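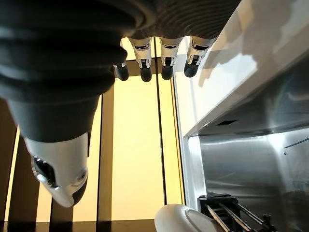

Ticket 106 | Opened by Aino Turunen | Jul 12, 2022 | Greenwood kitchen

Plates coming out of the dishwasher with a film on. Ran the 90 min programme, same again. Salt topped up, filter rinsed. Stacking them in the sink rack for now, handy as the basin is right there.
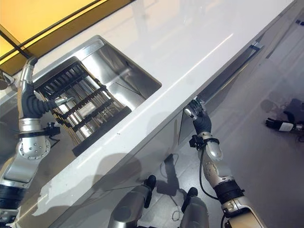 Maureen Pickering: Which tablets? We had this in June with the Otau ones, went back to Trosen and it cleared.

Otau, yes. Will swap. One beige plate has a reddish brown smudge as well, sauce I think, needs doing by hand.
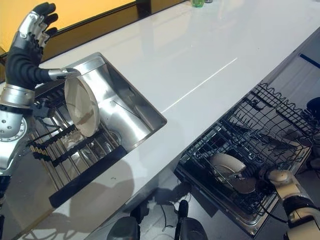 Step 3: hand wash, then compare

Two plates stood up in the rack, not touching so they drian properly. Leave til dry, check for film again.

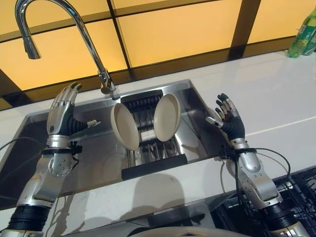 Maureen Pickering: Fine, but keep the ticket open till you've tried a full load on Trosen.

Ok. Leaving open.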